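Cómo catalogar los cuadernos de rodaje de un cineasta

Procedimiento para fondos personales de directores, aplicado al legado Gronow (hasta 300 cuadernos y libretas de notas).

1. Numerar cada cuaderno a lápiz en la contracubierta interior, sin alterar el orden de llegada.

2. Abrir una ficha por cuaderno: película, fase (guion, rodaje, montaje) y número de hojas. Si hay dos títulos, se crean dos entradas vinculadas.

3. Transcribir solo los encabezados. Las listas de planos se resumen en 40 palabras – el texto íntegro queda para la digitalización.

4. Cotejar con los partes de rodaje. En «Bromton», el cuaderno 83 recoge escenas descartadas que no figuran en el guion.

5. Anotar las dudas de atribución con las iniciales del revisor (MB para Mared Bellis).

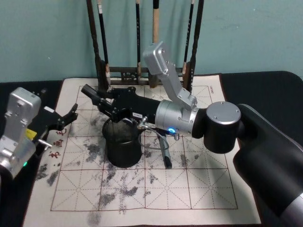 6. Guardar en cajas sin ácido, en posición horizontal.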